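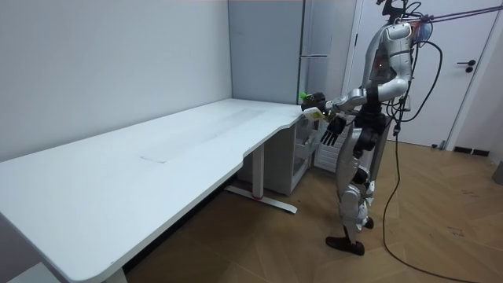 About Tirelent

Tirelent makes long white desks with smooth tops and curved front edges. We have made other things. There was a coat stand called the Bodley, which fell over, and we don't bring it up with customers.

The company was started by Esmaeil Rashti, who had spent eleven years at a square-cornered desk and had the bruised hip to show for it. His first curved top was cut in a rented garage in March and was too big to come out of it. The second one was measured against the door.

Our best seller is the Clulen. It has a front edge that dips inward, then swells out again to a rounded end, so a person can pull a chair into the dip and still have somewhere to put the small stuff: boxes, clips, the green thing that came off the stapler. People ask if it comes straight. It does not.

White shows scuffs. We used to say otherwise on this page and received 51 e-mails. A damp cloth and a little dish soap will deal with most gray marks, and the rest you will stop noticing by summer.

The workshop is on Weerasinghe Street, up one flight of stairs that we regret every delivery day. Come by and lean on things. Bring your room measurements, including the door, and please measure the door twice. Esmaeil will ask.

Print this page | E-mail this page

Shares: 104

Get our newsletter! New desks, old desks, the occasional apology. Enter your e-mail to sign up.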